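Two Houses, One Kitchen
Moving in together later in life means merging two full sets of furniture, bills and habits. It can also be the best money talk you ever have.

The first thing Xiaoyan Du and Édgar Restrepo ever bought together was a garden hose. They had been seeing each other for two years, they were both past sixty, and between them they owned two houses, two cars, four hoses (all leaky) and a truly impressive number of casserole dishes. Standing in the checkout line in Skarkel, they both reached for a wallet at the same moment, and then they both laughed. Who pays for a hose?

"I had no idea what the right answer was," Du told me. "I'd been paying for my own hoses for a long time."

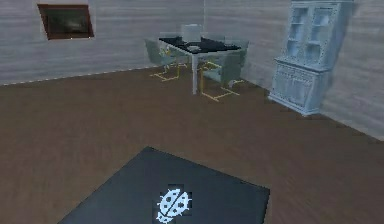
Flor Usuga
Contributing Writer, Money and Home

I love this stage of life as a subject, and I'll admit I have a stake in it. I moved in with my own partner at 58, after a long marriage and a long stretch alone, and I came to it with a pension, a mortgage, two grown children and a filing cabinet I was very attached to. When you are 24 and moving in with someone, you split the rent and argue over the couch. When you are 58, you have a whole financial life already running, and so does the other person, and the two were set up without any thought of each other.

So I spent much of the spring talking to couples who had done it, and to a couple of people who help them for a living. I expected some grim stories. I got a few! But mostly I met people who were pleased with themselves, and with good reason. They had sat down and talked about money with more openness than they had ever managed the first time around.

Start with what comes in and what goes out

Du and Restrepo's hose question sent them to see Fulgencio Hinojosa, a financial planner with an office over a bakery in the Montoya district. He has a soft spot for older couples. He asks them to come to the first meeting with a single sheet of paper each: what comes in every month, what goes out, and what is owed. No investment statements, no folders.

"People want to begin with the big stuff, the house, the inheritance," he said. "Give me the electric bill. If they can talk about the electric bill, we'll get to the house."

Du's sheet showed $3,290 a month coming in between her pension and some bookkeeping work. Restrepo's showed $2,358. Neither had known the other's number. She had assumed he was better off than she was (he drives the newer car), and he had quietly been picking up most of the restaurant checks because he thought that was expected of him. They had it sorted out before the coffee got cold, Du says, and they eat out less now and enjoy it more.

With unequal incomes, there is more than one fair way to share the bills. Some couples go straight down the middle. Others have each person put in the same share of their income, so the one who earns more pays more. A third group divides by category, with one taking the utilities and insurance and the other the groceries. Du and Restrepo went with equal shares of income, paid into a joint checking account at Brarirham, their credit union, on the first of the month. Everything else stays in their own names. The joint account pays for the house, the food, the dog and, yes, hoses.

I asked Hinojosa which method he likes best. He likes the one people will still be using in a year.

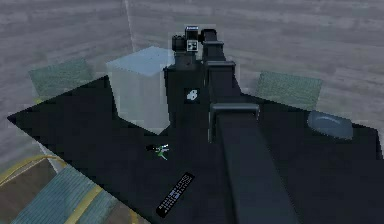 Whose house is it?

This was the hardest part of nearly every conversation I had. In later life, one person usually moves into a home that the other already owns, often one where children were raised and where another spouse may have lived. The paperwork can say one name while two people are paying to fix the roof.

Yeison Inga is an attorney who writes living-together agreements for couples who don't plan to marry, and for some who do. He is the most cheerful lawyer I have ever met. He wants couples to settle a few things in writing before any boxes are taped. Does the person moving in pay something toward the house, and if so, is it rent or does it buy a piece of the place? Who covers a big repair? If the owner dies first, can the other one stay, and for how long, and who pays the taxes in the meantime?

That last one makes people go quiet. Inga has seen what happens without an answer: a grieving partner and a pair of adult children, all decent people, all sure of what Mom or Dad would have wanted, and nothing on paper. The rules differ a good deal from state to state, so a form printed off the internet may not do what you think it does. See someone local. Bring your wills, too, because a will written ten years ago probably doesn't mention the person you're having breakfast with.

While you're at it, pull out the beneficiary forms on retirement accounts and life insurance. In general those forms decide where the money goes, whatever the will says. One woman I spoke to found that hers still named a husband she had divorced before her youngest finished grade school. She fixed it that afternoon.

The great sorting of stuff

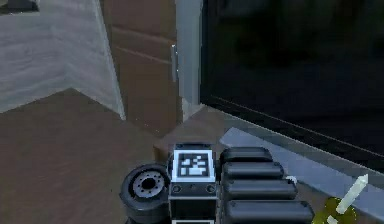 A list of belongings sounds like a chore for people who are already planning to break up, and I resisted it for exactly that reason. I was wrong. It is a kindness to everybody, your kids included. Go room by room and write down what each of you brought, what you are buying together, and what you'd like to go to a particular person someday. Be sure to get the ordinary things that cost real money, such as a large flat screen like the black one standing in the corner of that room, since big electronics and appliances are what couples tend to buy jointly and forget to record. Then put the list with the agreement and go have lunch. My partner and I did ours over a long rainy stretch in September and ended up telling each other the story of practically every lamp.

You'll have doubles of nearly everything. Du and Restrepo had seven big pieces of furniture that simply would not fit, and they held a sale in her driveway. They agreed ahead of time that all the money would go into the joint account, no matter whose piece it had been. Restrepo thinks that small decision did more for them than anything in the lawyer's folder. He stopped keeping score in his head.

If you do sell, be realistic. Used furniture brings in far less than most of us expect, and the tables your parents treasured may be hard to give away. Storage units are where good intentions go to get expensive. Hinojosa has clients who have paid for years to store things they could have replaced for the cost of a few months' rent on the unit. Give yourselves a date, and when it comes, let go.
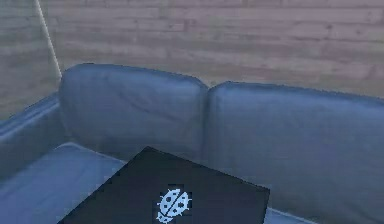

Blue-gray, with two big back cushions: every merged household has a sofa to decide on.

Keep the talk going

The couples who seemed happiest had some regular time for money, and they kept it short. Du and Restrepo do theirs at 10 in the morning on the first of the month, with pastries. They look over the joint account, bring up anything odd that's coming (a dental bill, a grandchild's graduation) and then close the laptop. They track the shared bills with Rollico, a budgeting app Restrepo's daughter set up for them. Du keeps a paper copy as well and has no plans to stop.

They also have a no-questions amount. Each can spend up to $100 from the joint account on something for the house without checking in first. Past that, they talk. Restrepo has used it for a bird feeder, and then for a second bird feeder when the squirrels took over the first.

Do talk to your grown children, too, before they hear it from a cousin. You don't owe them your balances. But knowing that there is an agreement, that the wills are current and where the papers are kept will settle a lot of nerves. Inga suggests telling both sets of kids the same thing in the same week.

And give it time! The first few months under one roof are full of small surprises, like finding out that someone you adore keeps the heat at 74. Du and Restrepo changed their shares once already, when she cut back on her bookkeeping, and they expect to change them again when he finally sells his house. They have a buyer looking at it now. The hose is still on the side of the garage, and it doesn't leak.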